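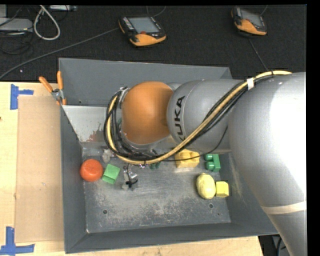
**Assunto:** Re: [célula Mengal] mangueira presa no último eixo

Bom dia a todos,

peço desculpa pelo meu português, ainda estou a aprender.

> Na terça-feira a mangueira amarela ficou esticada quando o punho rodou para o canto do caixote. Devo cortar as fitas e refazer tudo, ou basta dar mais folga?

Basta dar mais folga, mas em ordem:

1. Parar a célula e levar o KUKA à posição de serviço.
2. Soltar primeiro a braçadeira preta da mangueira. A fita branca fica para o fim.
3. Deixar 230 mm livres no laço por baixo da junta laranja.
4. Rodar o último eixo à mão, pela consola, com velocidade de 7 %.

O cabo preto fino que pende debaixo do segmento com as letras também precisa de atenção. Na célula Saltach tivemos um igual, que roçou nos blocos e partiu depois de 800 ciclos. Eu prendia-o ao feixe com uma braçadeira da Kesby, sem apertar muito.

Depois do trabalho, façam 12 recolhas de teste com as peças misturadas e escrevam para a lista o resultado.

Cumprimentos,
Manutenção, Bulterard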